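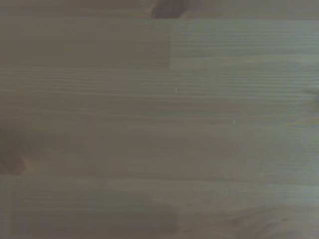
Likska lino printing kit – quick review

Bought this for the July workshop, used it for a fortnight, notes below before I forget.

Cutters first. Handle's fine, blades are sharp out of the packet. The narrow V is lovely. The wide gouge skids a bit on curves, go slow.
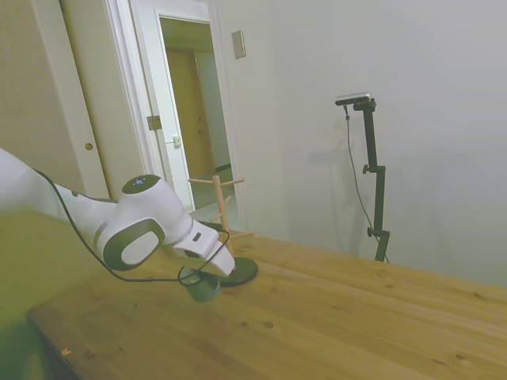
Ink is the weak bit. Two small tubes, black and a sort of brick red, and the black was gone after 20 prints. Dries quick too, so don't roll out to much at once. I've swapped to Barbieri water-based, much nicer on thin paper.

Roller – decent. Bit squeaky. 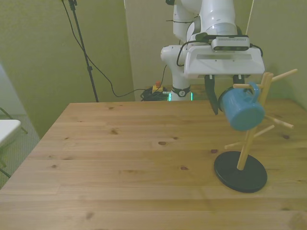 The lino itself cuts cleanly if you warm it on a radiator for 10 minutes. Backing frays at the corners, not a big deal. Instuctions are one folded sheet, tiny type, skip them.

Would buy again for beginners. Four out of five.

Leonardo Sanna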